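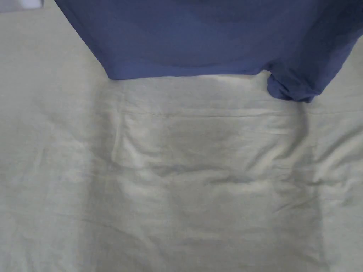
Tiempo de lectura: 5 minutos

Apuntes de la sesión 3: la camiseta, antes de doblarla

Taller de organización del armario, grupo de tarde

Como la última vez nos quedamos a medias (culpa mía, me enrollé con las perchas), os paso por escrito lo que hicimos y lo que faltó. Si vinisteis, os sirve de repaso. Si no vinisteis, leedlo con una camiseta al lado, que leer sobre doblar sin tener tela en las manos aburre a cualquiera.

Empiezo por donde empiezo siempre, que es el bajo. Casi todo el mundo coge la camiseta por los hombros, la deja caer sobre la cama y se pone a doblar desde arriba. Yo también lo hice durante años. El problema suele estar en el otro extremo: en una camiseta azul de manga corta como la de estos apuntes, el dobladillo va recto un buen trecho y de pronto, hacia la derecha, hay un bulto de tela arrugada que cuelga por debajo de la línea. Parece que ese lado se ha quedado metido o enrollado hacia dentro. Si doblas encima de eso, el paquete te sale gordo de un lado y se te cae en el cajón. ¡Y luego le echamos la culpa al cajón!

Dónde extender

Una cama sirve. Una mesa con una sábana o una funda de algodón por encima también, y a mí me gusta más, por la espalda. La tela clara va muy bien debajo de prendas de color porque el contorno se ve enseguida. En la azul, por ejemplo, el pico donde se juntan la costura lateral y el dobladillo se distingue perfectamente sobre el fondo blanquecino. Para la ropa blanca, claro, haced lo contrario: una toalla oscura y listo.

No hace falta que la tela de debajo esté planchada. Alguien me lo preguntó y contesté demasiado deprisa, así que matizo: las arrugas suaves dan igual, los pliegues gruesos molestan cuando pasáis la mano.

Los pasos que practicamos

1. Soltar el bulto. Meted la mano plana por dentro de la camiseta, desde el bajo, y empujad hacia fuera hasta encontrar la costura lateral. Sin tirar de la capa de arriba, que eso estira el punto y el pliegue se queda debajo tan tranquilo.

2. Buscar los dos picos. Cada lateral acaba en una esquina con el dobladillo. Cuando tengáis las dos esquinas a la vista, coged una con cada mano y separadlas un poco, lo justo para que el bajo quede recto.

3. Igualar las capas. El bajo de delante y el de detrás tienen que coincidir. Aquí os ayuda la línea de pespunte que corre justo por encima del borde: pasad el dedo por ella de un lado al otro. Si notáis un escalón, hay una vuelta de tela escondida.

4. Alisar hacia fuera. Del centro a los lados, con la palma abierta. Después hacia el cuello. Las ondas anchas y blandas se van solas con dos pasadas; las marcadas piden plancha o un rato colgada en el baño después de la ducha.

5. Mangas. Las dejamos para el final y así las dejo también en los apuntes. Abiertas, planas, con la costura del hombro en su sitio.

Solo entonces se dobla. Un tercio hacia el centro, manga de vuelta, el otro tercio, manga de vuelta, y después a la mitad y otra vez a la mitad (o en tres, según la altura de vuestro cajón).

Sobre las medidas

Mwajuma Rweyemamu, que llevaba una camiseta larguísima de su hermano, me preguntó si el ancho final es siempre el mismo. No. Lo que os interesa es la medida del cajón. El mío, el de la cómoda del pasillo, tiene 430 milímetros de fondo, y con eso salen dos filas de camisetas de pie y un hueco delante para calcetines. El de mi madre tiene 635 y ahí se me desmoronan si no pongo un separador. Medid el vuestro por dentro, no por el frente. Apuntadlo en el móvil y no volváis a pensarlo.

Yo uso los separadores Benum, que van a presión. Los Plokar también me valen, aunque los míos resbalan en madera barnizada y les he pegado fieltro en las puntas. No compréis nada antes de medir, por favor, que os conozco.

Dudas que quedaron en el aire

¿Del derecho o del revés? Del derecho, si va directa al cajón. Las que tienen estampado grande las guardo del revés, manía mía.

¿Y las de tirantes? Sesión siguiente, con las prendas que se escurren.

¿Se puede enrollar? Se puede. Para la maleta lo hago siempre - en el cajón casi nunca, porque a las dos semanas tengo un nido. Si enrolláis, el paso del bajo sigue siendo igual de importante: un pliegue escondido dentro de un rollo deja una marca que os acompaña todo el viaje.

¿Cuánto se tarda? Al principio, mucho. Yo me cronometré la primera vez que lo hice en serio, con cesto entero, y fueron 67 minutos. No lo cuento para asustar. Ahora lo hago escuchando la radio y ni miro el reloj.

Para practicar en casa

Coged tres camisetas vuestras, de tejidos distintos si podéis. Dejadlas caer de cualquier manera sobre la cama y, antes de tocarlas, mirad solo el bajo: por dónde va recto, dónde se pierde, qué lado se ha metido debajo. Luego arregladlas siguiendo los pasos 1 a 4 y parad ahí. Sin doblar. Ya sé que cuesta, pero lo que quiero es que cojáis el gesto de la mano plana por dentro.

La segunda tanda ya con doblado completo, y me contáis si se os quedan de pie. Si se caen hacia un lado, volved al paso 3.

Material para la sesión 4: dos prendas de tirantes, algo de punto fino y la medida de vuestro cajón apuntada. La sábana la llevo yo.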